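Lerkard Dry Goods: Storage and Ordering FAQ

Which products does this page cover?
Milled rice, brown rice, dried beans, split peas and lentils sold under the Siro and Orbán lines. Flour and ground spices have their own page.

What is the difference between Siro and Orbán rice?
Siro is a medium-grain white rice. Orbán is a long-grain rice sold both white and brown. Cooking times are printed on the back of each bag and should not be swapped between the two.

How long does white rice keep?
Unopened, until the date on the seam. Opened, it keeps for a year in a closed container away from heat. Brown rice contains more oil and goes stale sooner. Use it within six months of opening, or refrigerate it.

What temperature is recommended?
Below 70°F for all products. Cupboards next to an oven or above a dishwasher are not suitable.

Do I need to freeze rice before storing it?
No. Customers who have had pantry moths may freeze an unopened bag for four days at 0°F. Let the bag return to room temperature before opening it, or moisture will collect on the grains.

Why do beans from the same bag cook unevenly?
The usual cause is age. Beans from an older bag have been mixed with a newer one. Finish one bag before starting the next. Hard water also slows softening.

Should rice be rinsed?
Rinse Siro until the water is nearly clear. Orbán white may be rinsed or not, according to preference. Do not rinse rice labeled "enriched," as the added vitamins wash off.

What do the numbers on the bag mean?
The first group is the packing line, the second is the lot. Lot 1159 was packed in two bag sizes, so quote the size as well when you write to us about it.

What bag sizes are available?
2 lb bags for retail. 50 lb and 100 lb sacks are for pickup only at the Cledaton warehouse. Sacks are sewn, with no inner liner, and should be moved to a lidded bin on the day of pickup.

What kind of container should I use?
Any food-grade container with a tight lid. Clear plastic makes it easier to check the level and to spot insects. Write the lot number and opening date on a label. Wash and fully dry the container between refills.

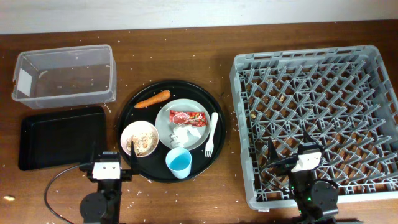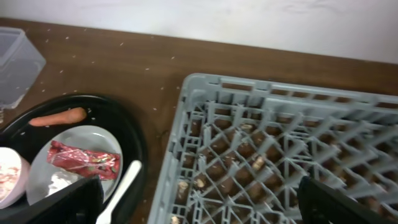 Wood tabletop, clear plastic container, round black tray

Can I return an opened bag?
Only if the product is defective. Keep the seam strip with the lot number, and do not discard the contents until we reply.

Is the Cledaton warehouse open all year?
It closes for stocktaking for part of November. Orders placed during that period are held and released in the order received. Pickup hours end at 4:30 p.m.

Do you ship outside the country?
Not at present.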